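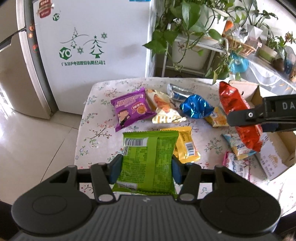

## 4.2 How complaints against councillors were closed

The four councils differ in how they record the end of a complaint. Idholm and Stosum use the same form, with a box for the outcome and a box for the reason. Dong keeps a running register in which the outcome is written as free text. Prerness changed its method during the study period, and its earlier entries had to be matched by hand to the minutes of the standards panel.

Across the four councils we found 178 complaints by members of the public or staff against sitting councillors. Of these, 71 were closed without a full inquiry. The most common reason given was that the matter fell outside the code of conduct, usually when the councillor was held to have been acting in a private capacity. A further group was closed after an apology. We counted an apology as an outcome only where the file held a copy of it or a note that it had been read out at a meeting.

In 18 cases the file gave no reason for closure at all. Most of these were in Dong, where the register has no separate column for reasons. We do not take a missing reason as a sign that a complaint was handled badly. It does mean that the person who complained would have found it hard to ask for a review, as the review form used in Dong asks the applicant to say which part of the decision they disagree with.

Party control seems to matter less than we had expected. In Stosum, where one party held the council for the whole period, complaints against members of the ruling group were as likely to reach the panel as those against the opposition. Idholm showed the same pattern under a coalition. The numbers for Prerness are too small to compare in this way.

The stage at which the group leader was told did vary. Stosum's rules require the monitoring officer to write to the leader once a complaint has been accepted. Idholm leaves this to the officer's judgement, and the files show that leaders were often told before the decision to accept had been made. In 2 of the Idholm cases the complaint was withdrawn soon after the leader had been told. The files do not say why, and we did not speak to the people who had made the complaints.

Settlements paid to former staff are not covered in this section. They were approved under separate powers and were not always linked to a complaint number. Section 4.3 deals with the payments that could be traced through the published spending returns.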